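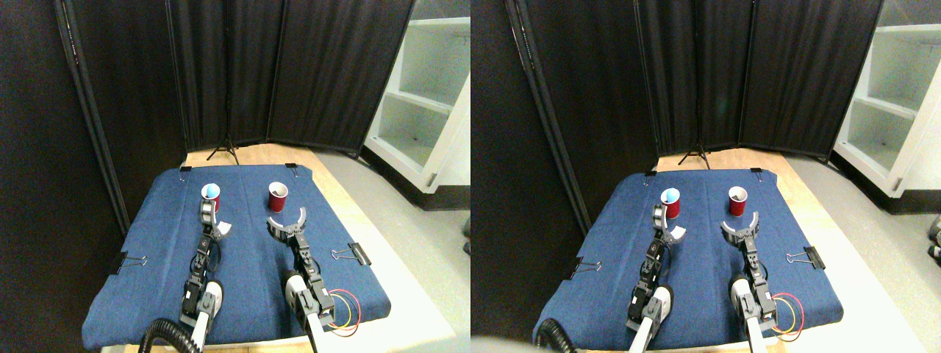 Zwei Becher, zwei Hände, viel Geduld

Seit März sitze ich fast jeden Abend vor zwei Roboterarmen und zeige ihnen, wie man Becher ineinander stellt. Meine Mutter hat am Telefon gefragt, ob man dafür wirklich studieren muss. Ich habe ihr geantwortet, dass ich es im Studium nicht gelernt habe. Das hat sie nicht beruhigt.

Ich schreibe diesen Eintrag vor allem für Peninah Masanja, die im nächsten Monat mit der gleichen Arbeit beginnt und mir viele Fragen geschickt hat. Aber vielleicht ist er auch für andere nützlich, die zum ersten Mal einen Roboter mit der Hand führen wollen. Mein Deutsch ist nicht immer elegant, bitte korrigiert mich in den Kommentaren, ich freue mich darüber.

Die Aufgabe heißt bei uns Taris. Woher der Name kommt, weiß ich nicht, er stand schon im Ordner, als ich angefangen habe. Taris geht so: Zwei rote Becher stehen hinten auf dem Tuch. Der eine ist innen hellblau, der andere ist innen weiß. Der linke Arm nimmt den blauen Becher und stellt ihn in die Mitte. Der rechte Arm nimmt den weißen und steckt ihn hinein. Danach gehen beide Arme zurück in die Ruhestellung. Ein Mensch macht das, ohne hinzusehen, und trinkt dabei noch Tee.

Ich bewege die großen Arme nicht direkt. Vor mir stehen zwei kleinere Arme mit denselben Gelenken, und alles, was ich mit den kleinen mache, machen die großen nach. Am Ende hat jeder kleine Arm einen Griff mit einem Hebel für den Finger. Drücke ich den Hebel, schließt sich der Greifer. Man braucht dafür keine Formeln und keinen Bildschirm. Am ersten Tag habe ich trotzdem nach einer Viertelstunde geschwitzt wie bei meiner Führerscheinprüfung.

Das Schwierige ist nämlich die Kraft. Wenn ich selbst einen Becher anfasse, merkt meine Hand sofort, dass sie ihn hat. Mit den kleinen Armen merke ich nichts. Ich muss alles mit den Augen machen: Ist der Greifer schon am Becher? Biegt sich der Rand? Kippt er? Die ersten Becher habe ich alle zerdrückt oder umgeworfen. Pongsak Srithong hat mir damals einen Rat gegeben, den ich hier weitergebe: Den Hebel so lange schließen, bis der Becher ein kleines bisschen zuckt, und dann nur noch ein Haar weiter. "Ein Haar weiter" habe ich mir als deutsche Redewendung aufgeschrieben und später erfahren, dass man das so gar nicht sagt. Ich sage es weiterhin.

Ein zweites Problem war die Tiefe. Unsere Kamera schaut mit zwei Linsen auf den Tisch, und beide Bilder werden nebeneinander gespeichert. Für den Roboter ist das gut. Für mich ist es anstrengend, wenn ich nur nach dem Bild steuere, weil ich dann immer zwischen links und rechts springe. Ich habe beides probiert, den direkten Blick auf den Tisch und den Blick nur auf den Monitor. Uzma Kazmi besteht auf dem Monitor. Ihr Argument ist gut: Wenn ich mit meinen eigenen Augen etwas sehe, was die Kamera nicht sieht, dann lernt der Roboter eine Bewegung, für die er keinen Grund erkennen kann. Zum Beispiel, wenn der Greifer genau vor dem Becher steht. Ich beuge mich dann zur Seite und schaue vorbei. Die Kamera kann sich nicht beugen. Also steuere ich jetzt nach dem Monitor und bin langsamer, und die Daten sind besser geworden.

Nun zum Tisch, Peninah, weil du danach gefragt hast. Wir arbeiten auf einem blauen Jeansstoff. Er liegt auf der Holzplatte und ist mit schwarzen Foldback-Klammern festgemacht (ich musste das Wort nachschlagen, im Büro sagen alle nur Klammern). Auf dem nackten Holz sind mir die Becher oft weggerutscht, sobald ein Finger sie berührt hat. Auf dem Stoff stehen sie ruhiger. Ganz glatt bekommst du ihn nicht, ein paar Falten bleiben immer, und damit kann man leben. Wichtig ist nur, dass keine große Falte genau dort liegt, wo der Becher abgestellt wird. Kontrolliere auch die Klammern an den Seiten. Eine davon hat weit abstehende Drahtbügel, und ich bin schon mit einem Ellenbogen des Arms daran hängen geblieben. Drücke die Bügel flach, bevor du anfängst.

Hinter dem Tisch steht eine schwarze Stellwand aus mehreren Teilen. Ohne sie hat die Kamera jeden gesehen, der zur Kaffeemaschine ging, und Ankit Uniyal geht sehr oft zur Kaffeemaschine. Jetzt ist der Hintergrund dunkel und langweilig, so soll er sein. Das Stativ davor lässt du bitte dort stehen, wo es steht. Ich habe es einmal weggeräumt, weil ich ordentlich sein wollte, und danach passten die neuen Aufnahmen nicht mehr zu den alten. Uzma hat nicht geschimpft. Sie hat nur sehr lange auf den Monitor geschaut.

Und die Kabel! Am rechten Arm hängt eine Schlaufe aus roten und gelben Drähten bis über den Rand vom Tuch. Sie sieht schlimmer aus, als sie ist, aber ich fahre trotzdem nie mit dem Unterarm tief nach außen auf dieser Seite. Links vorne liegt der schwarze Wellschlauch, dort gilt das Gleiche. Ich wollte alles mit Kabelbindern schön machen und Ankit hat gesagt, ich soll warten, bis er die Servos getauscht hat. Ich warte.

Wie eine gute Aufnahme aussieht, habe ich erst langsam verstanden. Am Anfang wollte ich schnell sein. Dann wollte ich perfekt sein, und das war auch falsch. Ich bin vor dem Becher stehen geblieben, habe nachgedacht, ein wenig korrigiert, wieder nachgedacht. Das Modell hat brav gelernt, vor dem Becher stehen zu bleiben. Beim ersten Test stand der Arm mit offenem Greifer da und zitterte leicht, und ich habe mich selbst erkannt, wie ich abends um neun müde auf den Monitor starre. Es war mir peinlich vor einer Maschine.

Seitdem habe ich ein paar Gewohnheiten. Ich überlege vorher, nicht während der Aufnahme. Ich sage mir die Bewegung leise vor: links vor, tief, zu, hoch, Mitte, auf. Ich spreche das auf Deutsch, obwohl ich sonst in meiner Muttersprache zähle und fluche. Wenn ich den Becher verfehle, breche ich nicht sofort ab. Ich gehe ein Stück zurück und greife noch einmal ruhig zu. Solche Aufnahmen bekommen ein eigenes Zeichen in der Liste, und wir behalten einen Teil davon, damit der Arm auch lernt, was er nach einem Fehler tun kann. Wenn der Becher vom Tisch fällt, lösche ich die Aufnahme.

Über die Greifer muss ich noch etwas sagen. Sie sind grau und gebogen, und wenn sie ganz offen sind, sehen sie aus wie ein Halbmond. Für runde Becher ist diese Form freundlich, der Becher findet fast von allein seinen Platz zwischen den Fingern. Schwierig wird es beim Loslassen. Man öffnet den Hebel, und wenn man ihn zu schnell öffnet, schlägt ein Finger früher gegen den Becher als der andere. Beim Ineinanderstecken ist das besonders ärgerlich, denn dann springt der obere Becher wieder heraus. Öffne langsam, warte, dann gerade nach oben. Ich schreibe es dreimal, du wirst es trotzdem vergessen, ich habe es auch vergessen.

Mit zwei Armen gleichzeitig zu arbeiten ist noch eine eigene Geschichte. Ich bin Rechtshänder, und meine linke Hand ist bei dieser Arbeit wie ein höflicher Gast, der nicht weiß, wohin mit dem Teller. Zuerst habe ich immer erst links alles fertig gemacht und dann rechts. So hat das Modell es auch gelernt, und Uzma wollte es anders: Der rechte Arm soll schon zu seinem Becher fahren, während der linke noch abstellt. Ich habe zu Hause mit zwei Joghurtbechern am Küchentisch geübt. Meine Mitbewohnerin Nighat Usmani hat es gesehen und die Tür wieder zugemacht. Nach einer Woche ging es besser. Jetzt kann ich es, solange mich niemand anspricht.

Wir haben inzwischen 2000 Aufnahmen, das war das Ziel für diesen Abschnitt. An einem guten Abend schaffe ich 40, an einem schlechten höre ich früher auf, und das empfehle ich dir auch. Müde Aufnahmen erkennt man später sofort. Die Arme fahren dann in großen, faulen Bögen und die Becher stehen schief. Die Software, mit der wir sortieren, heißt Tidier und ist nicht schön, aber man kann darin zwei Aufnahmen übereinander abspielen. Das habe ich einmal mit meiner ersten Woche und meiner letzten Woche gemacht. Ich empfehle es jedem, der glaubt, dass er nichts gelernt hat.

Und der Roboter? Er macht es manchmal. Den Becher mit dem hellblauen Inneren nimmt er fast immer richtig, das Abstellen in der Mitte klappt meistens, und beim Ineinanderstecken verfehlt er noch oft den Rand. Er macht dabei eine kleine Drehung mit dem Handgelenk, bevor er den Becher senkt. Diese Drehung steht in keiner Anleitung. Es ist meine. Ich mache sie auch mit der Teetasse, das ist mir vorher nie aufgefallen, und jetzt sehe ich sie jeden Morgen in der Küche.

Pongsak steuert ganz anders als ich, viel eckiger, er fährt zuerst hoch, dann vor, dann runter, wie ein Kran. Bei Taris haben wir unsere Aufnahmen gemischt, und man kann beim Zuschauen raten, von wem der Arm in diesem Moment träumt. Uzma meint, für die nächste Aufgabe soll jede Person erst die Aufnahmen der anderen ansehen und sich ein wenig anpassen. Ich finde das vernünftig, aber ein bisschen schade ist es auch.

Noch ein paar praktische Sachen, die ich sonst vergesse. Der Stuhl muss niedriger sein, als du denkst, sonst tun die Schultern weh. Trage keine weiten Ärmel, sie bleiben am Hebel hängen. Stelle die kleinen Arme immer in die Ruhestellung, bevor du die großen einschaltest – sonst springen sie beim Start in deine Position, und das erschreckt alle im Raum. Der Schlüssel für das weiße Regal liegt nicht im Regal, sondern bei Ankit, denn es gibt keinen Schlüssel, das Regal ist offen. Das war ein Scherz von ihm an meinem ersten Tag, und ich habe wirklich danach gesucht.

Nächste Woche versuchen wir, die Becher an anderen Stellen aufzustellen, auch näher am vorderen Rand. Pongsak glaubt, dass wir dafür weniger neue Aufnahmen brauchen, als Uzma geplant hat. Sie haben um ein Mittagessen gewettet. Ich schreibe dann, wer bezahlt hat.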